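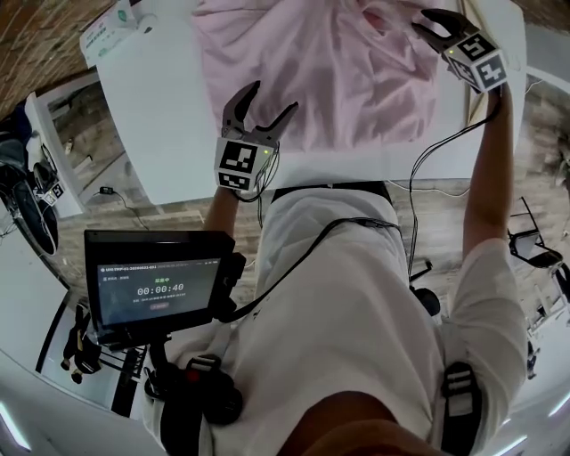 **What is a lantern walk?**

A lantern walk is a parade in the dark. Everyone carries a light! In Flitside it starts at the bridge, goes up Mota Lane and ends in the square. Takes 35 minutes. Longer if the little ones stop to look at things.

Why walk in winter? Long nights, so the lights show up better. In August you'd be up way past bedtime.

Who goes first? The drummers. Then the schools, smallest children at the front so they dont get left behind. Last year 22 lanterns were shaped like fish.

What if it rains? Paper goes soggy. So we wait for a dry nigth.

Leena Ikonen, 28 December 2002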